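HK 62: Room Care and Housekeeping Practice
Handout for Unit 2: Mattress care between guests
Instructor: Maritza Condori
Revised 2025-07-09

Read this before the practice session. The session assumes you already know how to strip a bed and bag the linen, which we covered in Unit 1. If you missed that unit, get the handout from the shelf by the door and read it first.

1. What this unit covers

Dry cleaning of a bare mattress: inspection, picking up loose debris, vacuuming, spot treatment and airing. It does not cover pest treatment or flood damage. Those jobs go to a contractor, and your part ends when you report them.

Most of you will do your placement at the Fleltwood, which has 195 rooms, or at Sarantis, which is smaller and has a lot of older furniture. The two houses use different forms but the order of work is the same.

2. Terms

Cover or ticking: the outer fabric of the mattress.

Quilting: stitching that holds the cover to the layer of padding under it. The stitching pulls the fabric down and leaves raised areas between the seams.

Border: the strip of fabric around the sides. On many mattresses it is a different color from the top.

Tape edge: the narrow binding where the top meets the border. Older mattresses nearly always have it. Some newer ones have a zipper there instead.

Protector: a removable layer between mattress and sheet. It is laundered. The mattress is not.

3. Order of work

Strip the bed completely, including the protector. Put the protector in its own bag, separate from the sheets.

Open the curtains and turn on all the lights. If the room has a window that opens, open it.

Look at the whole top before you touch it. Start at the head and go down one side, then back up the other. Check the border as you go. Stains, tears, burn marks and pulled threads go on the room sheet with their position, for example "left side, near foot."

Pick up loose debris. Crumbs, hair, foil, tags, pins and coins all come off before the vacuum goes on. Pins and anything else sharp go in the hard container on the cart, never in the trash bag.

Vacuum with the upholstery nozzle. Work in overlapping passes from head to foot, then go along the border and the edge with the crevice tool. Keep the nozzle flat. Pressing harder does not pick up more, and it drags the fabric.

Treat spots if there are any (section 5).

Leave the mattress bare for 30 minutes. Do the bathroom during this time.

Put on a clean protector and make the bed.

4. Working on a quilted surface

A flat cover is easy. You can wipe or brush across it in any direction and the dirt goes with you. Quilted covers take longer, and most of the mistakes in the practice session happen on them.

Fine dust and crumbs settle in the seams. A wide brush skips from one raised part to the next and leaves the low parts as they were. Use the narrow brush and follow the seam line, then come back across. With a straight-line quilt this is simple. With a curved pattern you have to turn the brush a lot, so take your time.

Don't pick at the stitching. If a thread is loose, write it down and leave it alone. One pulled thread can open a long run of quilting.

Handles on the border are for positioning the mattress on its base. They are not made to carry the full weight. When a mattress has to come off the base, two people lift from underneath.

5. Spots

The session uses Nindine, the foaming cleaner in the white bottles. Follow the label on the bottle. General points:

Blot, do not rub. Rubbing pushes the stain down into the padding and spreads it.

Put the cleaner on the cloth, never straight on the mattress.

Work from the outside of the stain toward the middle.

Use cold water on blood. Hot water sets it.

A treated spot needs to be fully dry before the protector goes on. If it is still damp when you have finished the rest of the room, set up the fan and tell the supervisor — the room can't be released yet. Do not cover a damp spot with a towel and make the bed over it. Every December, when the houses are full, somebody tries this.

6. Reporting

Write down what you see and where. "Brown stain, center, size of a palm" is useful. "Dirty" is not. If you find anything that makes you suspect bedbugs (dark specks along the seams, shed skins, live insects), stop, leave everything in the room, close the door and call the supervisor. Do not take the linen to the cart.

The Fleltwood records mattress notes in Flivinex, under the room number. Sarantis still uses paper. Sign either one with your full name.

7. For the practice session

Bring closed shoes and a pen. Gloves and cloths are provided. You will work in pairs and switch after the vacuuming step. I will be checking the seams and the border, and I will read your room sheets before you leave.

8. Tool for step four
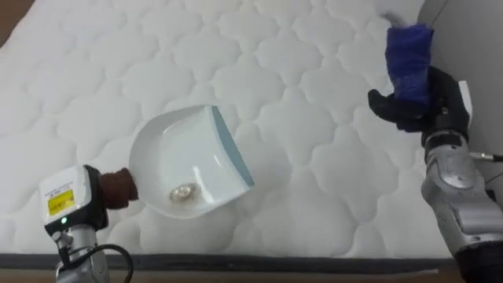
Loose pieces come off a quilted top most easily with a small dustpan that you keep only for beds. A pan that has been used on floors stays on the floor. Hold it at a low angle with the lip against the fabric, and bring the piece in with short strokes along the seam. A lip edged with a flat rubber strip, like the one on the white pan resting on the mattress, is what to look for on the cart, and a small crumpled bit like the one lying in it near the back wall should stay there as long as you keep the opening tipped up when you lift. Empty the pan after each bed and wipe it, lip included, before you go to the next room.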